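Como um robô aprende a arrumar pastas?

Já tentaste explicar a alguém como se faz um laço? Com palavras é difícil. É mais fácil mostrar com as mãos.

Com os robôs acontece uma coisa parecida. No projeto Palten, a investigadora Sihan Su quer ensinar um robô a arrumar coisas numa mesa. Em vez de escrever uma ordem para cada dedo, ela pede a pessoas que façam a tarefa, e o computador observa.
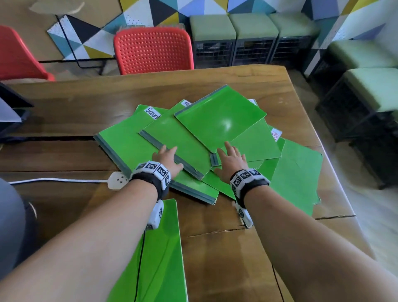 Duas mãos sobre uma pilha de pastas verdes. Os quadradinhos pretos e brancos nos pulsos são marcadores.

Para que servem os marcadores? Cada um tem um desenho próprio, como uma impressão digital. Quando a câmara encontra o desenho, o computador calcula onde está o pulso e para que lado está virado. Se um marcador fica escondido, outro pode ajudar -- por isso se usam vários.

O grupo juntou 1429 gravações, e em outubro fez um teste. O robô tentou 50 vezes endireitar uma pilha de três pastas. Quando tinha aprendido só com 105 gravações, as pastas caíam muito. Com todas, caíam menos, mas ele ainda se engana quando a pasta brilha com a luz.

Experimenta em casa: arruma os teus cadernos muito devagar e repara em qual das mãos se mexe primeiro.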